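Home Furnishing List > Dining Rooms > Tables and Seating
Filed under: extending tables, small spaces, wood finishes
2 replies

Subject: Re: Extending table for a narrow room, worth it?

Hi all,

Oh, I have been waiting for somebody to ask this one! We went through the exact same thing over the winter and I ended up with a folder of sketches and more opinions than any person needs on table leaves.

> Our dining room is long and skinny and opens straight into the
> kitchen. Most nights there are just the two of us, but we host
> my whole family at Thanksgiving and again in April. I keep going
> back and forth between the Umora extending table and a plain
> fixed one with a folding table parked in the closet. Has anyone
> lived with an extending table long enough to say if you really
> use the leaves? Also, does the middle sag? My aunt's did and
> it drove me up the wall.

Yes, we use the leaves, and a lot more than I expected. I figured it would be a holidays-only thing, but ours gets pulled out for jigsaw puzzles, wrapping presents, cutting out curtain fabric, you name it. The trick (for us anyway) is where the leaves live. On our old table they were in the hall closet behind the vacuum, and I bet we opened that table once a year. On this one they tuck under the top, so I can have it open before the pasta water boils.

We have the Skeleck, by the way, and our room sounds a lot like yours. I looked hard at the Umora too. It's a lovely table! What stopped me was the legs. They stay put when the top slides out, so the people on the ends are sitting at an overhang with a table leg somewhere near their knees. The Skeleck legs travel with the ends. If you mostly seat grown-ups with long legs, go sit at both before you decide, and pull the chairs all the way in when you do.
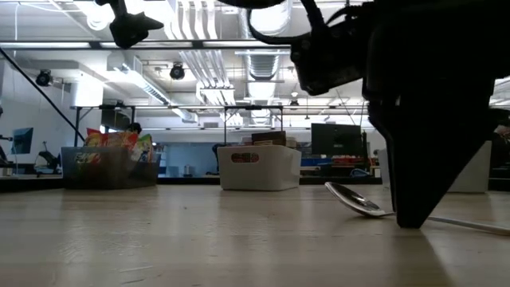 About the sag. My parents had one that dipped so badly a pea would roll to the center, so I asked about this everywhere I went. What you want to see underneath is either a metal runner or a center leg that drops down when the leaves are in. Pull it all the way open in the store, lean on the middle with both hands, and look along the top from one end with your eye right down at the surface. Any dip will jump out at you. Ours has the drop-down leg and it's as flat as the day it came.

One thing I'd do differently is color. The leaves spend most of their time in the dark and the main top doesn't, and ours sits by a south window. After the first summer the leaves were a shade off from the rest. It has evened out some now that I leave it open for a week here and there, and with a runner down the middle I forget about it. Paler finishes seem kinder this way than the reddish ones, judging by my sister's cherry table, which looks like it's wearing a belt.

For a narrow room, get out the painter's tape! Tape the closed size on the floor, then the open size, then put your chairs around it and have somebody walk behind them carrying a laundry basket. We did this on a Tuesday night and found out that the table I'd been dreaming about for months would have blocked the back door. I switched to a bench on the wall side and it changed everything. It slides clear under the table when we're done, and kids can pile onto it without anyone counting chairs.

If you do go with a bench, the Dovano one is a hair lower than a regular chair, so check it against your table height. I put a thin cushion on ours and that fixed it. The Szekeres benches have backs, and they're gorgeous, but then they don't tuck under and you lose the floor space you were after in the first place.

As for the folding table in the closet, I don't think it's a bad plan at all. A long cloth over both and you can't see the seam. You just have to be somebody who'll go get it, and I am not!

Happy to measure anything on ours if it would help, including the height under the apron, which the tag never seems to list. Tell us what you end up with, and please post the floor plan if you draw one. I love those.

Pat in the yellow kitchen

Share this message (2) | 321 views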